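Poetry Titles Lead Spring Orders at Vallix

Small-press poetry has become the fastest-moving category at Vallix, the regional book distributor, according to the head of its trade desk. In an interview at the company's offices, she said stores had ordered 3092 copies of a single collection, "Prekton," since October.

"We planned for a modest season," she said. "The first printing was gone in 2 weeks, and the publisher, Naltel, has approved another."

She attributed the demand to reading groups and to school orders, and noted that 214 stores now carry the title. Asked whether larger houses would follow, she was cautious. "Poetry sales rise and fall. We advise our accounts to order what they can shelve."

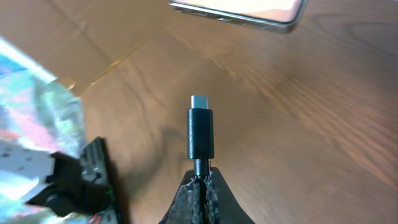 Vương Books, which stocks the collection at both of its locations, takes a different view, saying that short orders left its customers waiting and that it intends to double its poetry section before the fall list is released. Vallix expects the new printing to reach stores next month.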